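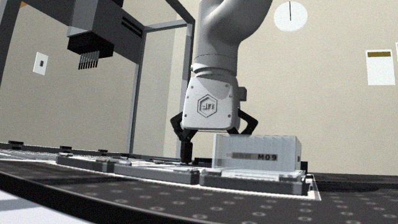 When Jin came down in the wrong place

Those of you who walked past the automation room at Prallau in July will have seen the sheet of paper on the door asking you to please not start anything, and quite a few of you stopped me in the corridor to ask what had happened. I said I would write it up properly once I understood it myself, and that has taken rather longer than I hoped, so thank you for being patient (and for the biscuits, whoever left them).

Let me start with the part that matters most. No one was hurt, no one was inside the guard when it happened, and the samples in the box were practice ones filled with dyed water. We lost a gripper finger, one box, and a good deal of sleep.

For newer colleagues, Jin is the white arm that shares a table with the pipetting gantry. The gantry fills and empties, and Jin fetches and carries between the trays. Before we let Jin do a new job on the real table we run it in Hellow, where we have a copy of the whole room, right down to the light switch and the clock on the wall. Zhenhua Qin built most of that copy over one winter and is, quite rightly, proud of it. The job in question was a simple one on paper: open the fingers, come down over the tray, close on the box marked M09, lift, and take it across to the waiting tray. In Hellow it had gone through 458 times without so much as a scrape.

On the real table the first pick went wrong. The arm came down a little to the left of where it should have been, and the thick end of the left finger went on travelling after it ought to have stopped. It met the perforated top of the table, caught, and bent. Jin did notice and stopped itself, which I am glad to report, but it stopped later than we would have liked. When the arm sprang back the other finger dragged the box half off its tray, and over it went. If you have ever tried to get blue dye out of a table full of small holes, you will know how Nuanchan Limsakul and I spent the rest of that afternoon.

My first thought was that the finger had worked loose, and I am sorry to say I held on to that idea for longer than I should have. Weidong Ding took the gripper housing apart and found every screw as tight as the day it was fitted. Then we blamed the box, and then we blamed the table, and Meifang Song very kindly let us finish before asking whether anyone had put a ruler against the tray.

So we did. In Hellow, the tray under M09 stands 40 mm high. The one on our real table is 38 mm. It is a replacement, bought in spring when the old one cracked, and it looks so much like its predecessor that I had carried it across the room myself and never given it a second glance. The paperwork that came with it gives the correct height quite plainly. I had filed it.

You may be thinking that 2 mm does not sound like enough to break anything, and I thought so too. The trouble is that Jin feels for the tray on its way down. If it does not meet anything where it expects to, it lets itself go a little further and looks again, and there was an old setting, left over from when we used softer fingers, which allowed that second look to carry on much too far and to push much too hard while it was about it. The wrong height woke up the wrong setting. Either one by itself would probably have given us an error message and a cup of tea.

The sideways slip was separate, and took Zhenhua another week of evenings. The replacement tray sits on slightly different feet, and when it was bolted down it ended up a touch to one side. Our copy in Hellow still had it exactly where the old one used to be. All those clean runs had been telling us, very faithfully, how well Jin could pick up a box from a tray we had thrown away.

I found that a hard sentence to write. We had grown used to saying "it's fine in Hellow" as if that settled the matter, and I had said it more than anyone.

Ilona Hajdu from the safety office at Grustarwood came over to go through it all with us, and I want to thank her for being so thorough and so kind about it. She was less bothered by the bent finger than by the fact that two of us had been standing right up against the guard with our noses practically on it, watching. The guard held, but she pointed out that a flying piece of finger would have tested it in a way it was never meant to be tested. We have moved the line on the floor back.

A few other things have changed, and I would be grateful if everyone who uses the room could take note. Any part that goes onto the table now has to be measured and entered in Hellow before it is bolted down, even when it is a straight swap, and the sheet for this hangs by the door. The second look has been switched off on all of Jin's jobs. First runs on the real table are done at the slowest speed with an empty box, and one person keeps a hand on the stop button — that person does nothing else, so please don't chat to them, however tempting.

Weidong has also been round every tray, rack and bracket with the calipers. One other tray was out, though by less than the thickness of a fingernail, and it has been corrected.

Jin has new fingers and is carrying boxes again in the mornings. The afternoon jobs will come back once Ilona has signed the last page. If you have work waiting in the queue, Nuanchan has the list and will let you know when your turn comes up. There is still a bluish patch on the table near the front, and we have stopped scrubbing it.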